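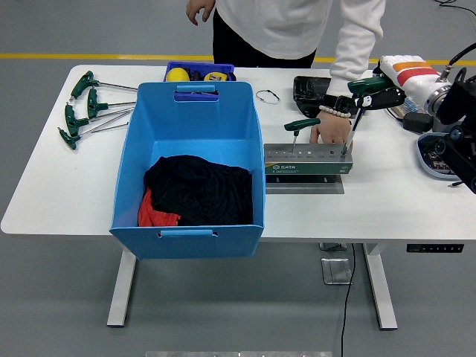 How often should you check the bolts on a small bench arm?

Every 50 hours of running is about right for most of us, and again on any morning after the arm has been lifted, bumped or carried to another bench.

I put this off for far too long at Trastside. Our Trinberg arm had run 441 hours by its own counter before I got round to going over it properly, and I'm sorry to say that the bolts at the base turned with hardly any effort. So do please put a line in the diary, or on the wall if you are a wall person like me.

Start with the power off at the wall and the arm folded into its rest position, because some joints go slack when the motors let go and a heavy forearm can come down smartly on your knuckles. Work from the base upwards. If you tighten the wrist first and the base afterwards, you will only find yourself doing the wrist again.

T-handle hex keys are a pleasure for this job. The long shaft gets you past the covers and down to the bolt, and you can feel through the grip when the key is properly home. Push it right in before you turn! A key that is only halfway down will round off the socket, and then you have a whole afternoon of misery with a screw extractor – I speak from experience.

Do the bolts of each joint a little at a time, going across the circle and then round again, the way you would with a car wheel. Firm is enough. The handbook for your own arm will give the proper figures, and it's worth copying them on to a card and keeping it with the keys. 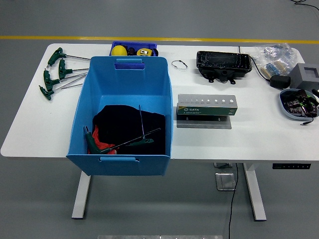
Keys have a way of wandering off during all this, so I like to have a holder with the sizes marked on it and put each one back as soon as I've finished with it. A big plastic bin is fine for rags and clean-up cloths, but anything slim and metal that goes in with the cloths will stay there until Wednesday, when you want it.

Small electrical bits should have their own bags and trays, well away from where the arm swings. Cables too: leave enough slack for the arm to reach its furthest point, then move it slowly through its whole travel and watch that nothing pulls or rubs.

Wipe the gripper fingers with a barely damp cloth and let them dry before you switch on. We use Tromine pads on ours and change them every 14 weeks, a bit sooner if the keys start to slip. The older Ebihara arm by the window gets new grease at 3,000 hours, and I write the reading on a strip of masking tape stuck to the base.

Last thing, run your slowest programme once with nothing in the gripper, and keep a hand near the stop button while it goes round.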